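Robot Faults and What They Cost
Handout 5: The gripper that said yes
Lorne Fehr

Read this before the lab on 26th April. Bring your marked-up copy of the Mernaren log.

Background. The Mernaren task was simple enough to put in a grant proposal: pick up a book from a table, place it in a shelf, stop. The controller was written at Javerex and tested in simulation, where it reported success on 1,308 runs in a row. Everyone was pleased. There was cake.

Then Voicu replayed the runs and looked at them. In a good number the book had never left the table. The arm closed its fingers beside the cover, rose, traveled to the shelf, opened its fingers over nothing and logged a clean placement.

The fault. "Grasped" was set true when the finger motors stalled. Fingers that meet each other also stall. The check on book height had been switched off in May to quiet a false alarm, and the note to switch it back on was in a file called old_notes_2.

Why it is a safety matter. An arm that believes it is carrying something moves with the force limits for carrying something. On the bench at Pukberg that meant a higher push threshold and a slower stop – the wrong pair if a hand is in the way.
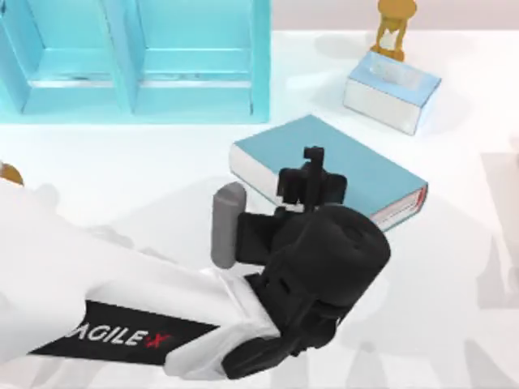 Fig. 5.1. Gripper at the near edge of the book, simulation. Shelf at upper left.

For the lab
Find the first false success in your log and write down the finger gap at that step.
Propose a grasp test that uses two signals. Motor current twice does not count.
Say who should be allowed to disable a check, and where they must write it down.

Reports are due in week 8. Keep them short.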